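Support > Case Logs > Housings and Latches > Ticket 2694

Reading time: 2 min

Ticket 2694, Cullico housing, unit 1428
Opened March 4, 2022. Site: Brirkham.

Fault: lid latch does not hold. Rattle reported along the lower edge.

Step 1. Power off, cover left in place. Checked underside of the lip for cracks. None found.

Step 2. Pushed the rod toward the latch by hand. Play measured at 2 mm. Whitlock service sheet allows none. 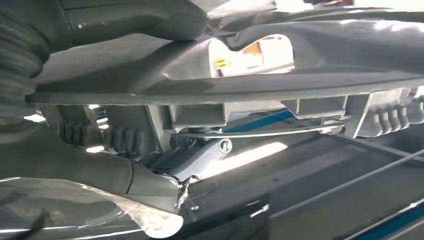 Fig. 1. Underside of housing: ribbed rubber tabs, metal rod, latch bracket with slotted screw.

Step 3. Slotted screw on the bracket turned freely. Removed, cleaned, refitted with thread lock. Play gone.

Step 4. Lid cycled 9 times. Held each time. Rubber tabs left as they are; replacements on order from Dumov.

Status: pending parts.

Comments (2)

benchtop_r: Same fault on ours in November. Check the bracket for a bend before you refit the screw.

mk_service: Which grade of thread lock? Ours let go again after a month.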